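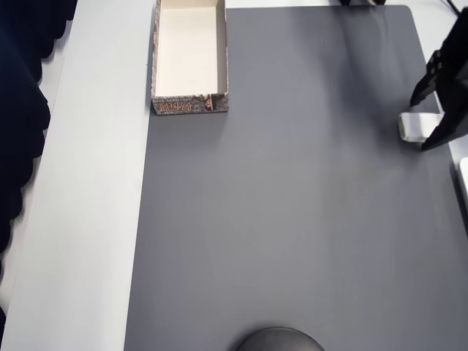

The gripper and a white block on the demonstration table, with the open box near the far side of the mat.

The Trudero Open Day is a public demonstration of tabletop robotics held by the Trudero Workshop, a teaching and research center for small automation. It takes place once a year and is open to residents, school groups, and employees of local firms. The edition described in this article was held on 13 Jan 2021 and was directed by Brunello Ferri, who had led the center's manipulation program for several years. The technical program was prepared by Catrin Howells.

Background

The Trudero Workshop was founded as a repair school for factory equipment and later added courses in robot programming. Its first open day consisted of a guided walk through the machine hall and a short lecture. Attendance was low, and the format was changed after two years. The lecture was replaced with working demonstrations at tables, where visitors could stand close to the equipment and put questions to the staff.

The table format was first used in June of the following year. It was moved to the winter term when the center began sharing its hall with Prelteck, a training company that uses the space during the summer months. The two organizations have since kept a joint calendar.

Program

The 2021 edition was divided into sessions of 30 minutes. Admission was by advance booking, with 200 places offered in the morning and 200 in the afternoon. Visitors entered through the east door, received a printed program, and were shown to one of the demonstration areas by a member of the staff. Late arrivals were placed in the next session if space allowed.

Three subjects were covered during the day: grasping small objects, placing them at a chosen point, and the use of camera views in both tasks. The first two were shown together at the Gatti table, named after the room in which it stands. The third was presented as a talk with recorded material.
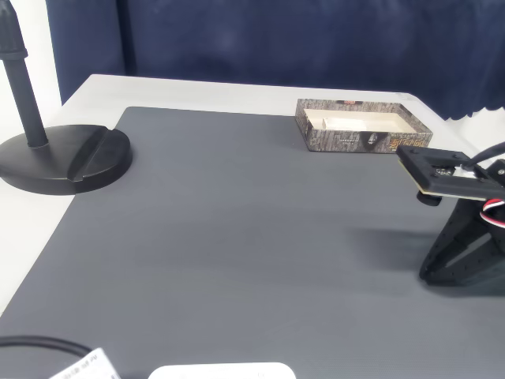

Staff at the Gatti table were asked to keep their spoken remarks short and to leave at least half of each session for questions. The program notes state that this rule was adopted at the request of schoolteachers, who had found earlier sessions too dense for younger pupils. A written summary was available at the exit for those who wanted more detail, including a glossary of common terms such as "payload," "reach," and "degree of freedom."

Visitors were not permitted to operate the equipment. They could, however, suggest where an object should be placed at the start of a run, and the operator was free to accept or decline the suggestion. According to the center's report, requests for difficult positions near the limit of the arm's reach were the most common.

Camera talk

The talk on camera views was given by Howells and repeated four times. It dealt with the difference between a view that takes in the whole work area and a view from close to the gripper, and with the reasons a system may need both. A wide view helps in planning a movement – the close view matters more once the fingers are near their target.
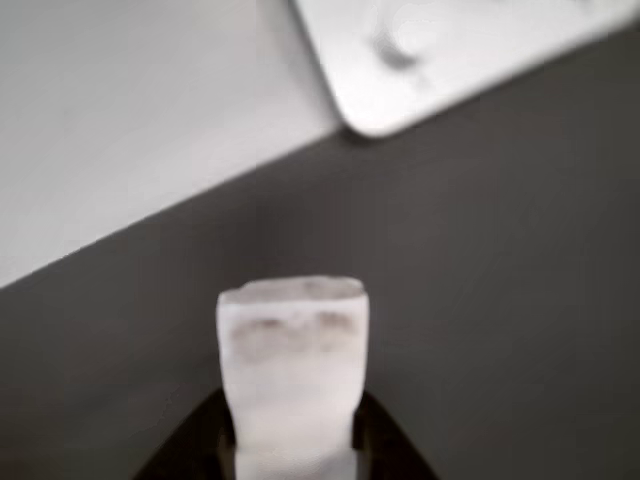

Focus was a main topic of the talk. A lens set for one distance will not give a sharp result at every other distance, and small cameras often have no means of adjustment. Howells noted that a soft view can still be of use. The outline of a white block held upright in a black gripper remains clear against a dark gray surface, even where the marks near the top of the block are too blurred to identify. She advised students to choose backgrounds with strong contrast before spending money on better lenses.

Questions after the talk dealt mainly with lighting, the cost of equipment, and the time needed to learn basic programming. The center later published its answers in a short leaflet under the title Divatar, the name also used for its introductory course.

Reception and later editions

Comment cards were collected at the door. Most respondents rated the table sessions above the talk, and several asked for longer visits. Complaints were made about the signs in the corridor and the lack of seating in the Gatti room. Both matters were addressed the next year, when folding chairs were added and the entrance was moved to the main lobby.

The program, floor plan, and comment cards are kept in the center's archive under shelf mark 1010 and may be consulted by appointment.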